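Clestunico to open bedding plant in former Nomura warehouse, adding 191 jobs

Bedding maker Clestunico will open a second plant this September in the former Nomura warehouse, bringing 191 jobs to a site that has stood vacant since its last tenant moved out.

The company, which sells sheets and pillowcases under the Alik name, said it had signed a 19-year lease on the building and would move its cutting and sewing lines there over the summer. Its present plant across the river will stay open and handle dyeing, packing and returns.

Most of the new positions are for sewing machine operators and warehouse staff. Clestunico said it would also hire mechanics, shift supervisors and a small office team. Applications open next month, and a hiring fair will be held at the site on a Saturday, starting at 9 a.m. 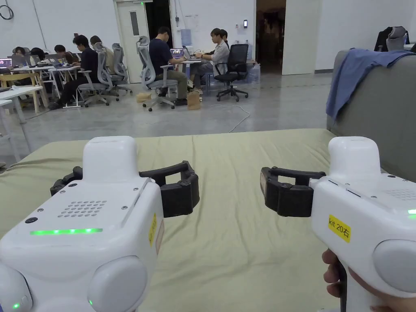
Demand for plain cotton sheets has grown faster than the company expected, and orders from hotels now make up more than half of sales. Clestunico said it had turned down two large hotel contracts last year for lack of space. The new plant will run two shifts at first, with a third possible once the lines are fully staffed.

The city council approved a zoning change for the property last week. Under the terms, Clestunico must repave the access road, put up a sound wall along the north side and limit truck deliveries to daytime hours. Several neighbors had objected to an earlier plan that allowed deliveries overnight.

The company will receive a five-year break on property taxes, provided it keeps at least 150 full-time workers at the site. It did not ask for state money.

Clestunico's payroll will reach 1,508 when hiring is complete. The company also said it would drop its Monotness line of undyed bedding, which never sold well in stores, and use the material already ordered for hospital sheets.

Work on the roof and loading docks is under way. Bus service to the site now ends at 6 p.m., and the transit agency said it was looking at a later run for workers on the evening shift.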